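Do I need to start my chili seeds indoors?
If your summers are short like mine, yes! I sow mine 16 to a tray on top of the fridge and move them out in June.

Why are the flowers dropping off?
Usually it's cold nights. Mine sulk for a week or two and then get going again – try not to fuss over them.

How long do the pods take to turn red?
Ages. Give them about 4 weeks once they're full size.

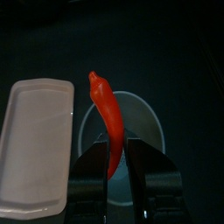 By Jianguo Duan | 19 May 2020

Can I save seeds from a store-bought chili?
Sure, if it's fully ripe. You might not get the same pepper back, but I think that's half the fun.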